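Chapter 4
Setting Up a Plate-Handling Cell

A handling cell is only as accurate as its last setup. In this chapter, students prepare the Kestus cell to pick up a gridded block from a perforated table and place it at a second station. The work is first carried out in the Sikora simulator and then repeated on the machine. Chapter 3 should be completed before this one is begun.

Set the approach speed to 12 percent and the finger opening to 50 mm wider than the block. Bring the gripper down until one finger stands on each side of the block, and stop before closing. Compare the gap at each finger.

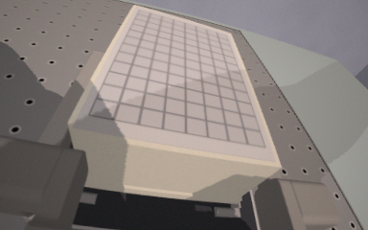
If the gaps differ, correct the position of the gripper and leave the block where it is. Record the new offset on the setup sheet under program 1004. An offset greater than the limit given in Table 4.2 must be reported to the instructor, as the mounting flange may need to be realigned.

The procedure follows the method developed by Định Hà for the Musgate training course. Allow 45 minutes for the first attempt. Section 4.1 begins with the table and its reference holes.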